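How to get cookies that stay thick in the middle

Posted 2023-12-14 in Baking basics

Quick one before the holiday rush. People keep asking why their cookies go flat as coasters. Usually it's warm dough. Sometimes it's the sugar. Here's what I do, start to finish, no stand mixer.

What you need

200 g all-purpose flour
100 g butter, soft but still cool
100 g brown sugar
50 g white sugar
1 egg, straight from the fridge
Half a teaspoon baking soda
Pinch of salt
Chocolate, nuts, whatever is in the cupboard

Weigh it. Cups are fine for soup. Flour in a cup can be way off depending on how hard you scoop, and that alone will wreck a batch.

Step 1. Butter and sugar

Mash them together with a fork or a wooden spoon. Stop when it looks like wet sand that's starting to clump. Don't beat it till it's fluffy — too much air, the cookies puff up and then drop. Press a finger in the butter before you start. It should dent, not slide.

Step 2. Egg

In it goes. Stir until you can't see streaks. Looks a bit curdled? Keep going, the flour will pull it together.

Step 3. Dry stuff

Flour, soda, salt. Stir them in a separate bowl first if you can be bothered. I skip it half the time and then get a salty bite, so do as I say. Fold in with a spatula and quit as soon as the flour dissappears. Add-ins last.

Step 4. Chill

Cover the bowl. At least 3 hours in the fridge, overnight is better. I know. But this is the step that fixes most flat cookies. Cold dough spreads slower so the edges set before the middle runs out to meet them.

Step 5. Shape

Tall scoops. Taller than feels right. Don't roll them smooth, rough tops bake up craggy and brown nicely on the high spots.
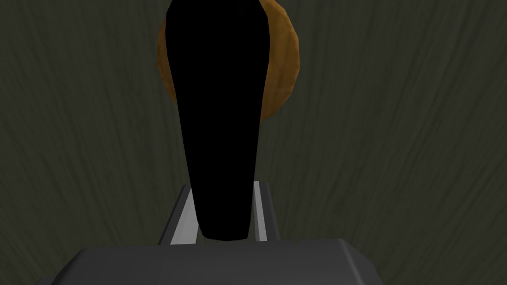 Golden-brown with a lumpy top.

Step 6. Bake

375 F, middle rack, one tray at a time. Heavy pale tray if you own one. Mine is a Curkus, bought last October, and it doesn't warp. The old dark one burned every bottom. Parchment, no greasing.

Start checking at nine minutes. Edges set, middle still looks underdone. Pull them then. If the middle looks finished in the oven its already too late. Leave them on the hot tray five minutes, then over to a rack.

Fixes

Still flat — chill longer, and get an oven thermometer. The dial on my Stumska runs hot and I blamed the recipe for a year.

Too puffy and cakey — too much flour or too much mixing. Weigh again.

Pale and dry — oven too low, so they sat in there forever.

Greasy — butter was half melted. Put the bowl back in the fridge and wait it out.

Freezing

Scoop first, freeze on a plate till hard, then into a bag. Write the date on it. Bake from frozen, add two minutes. Good for a couple of months, after that they taste like freezer.

Baked ones keep four days in a tin. Slice of bread in with them if they start going hard.

Next up: the Tsao sesame version, same dough with less white sugar. Still testing teh oven temp on that.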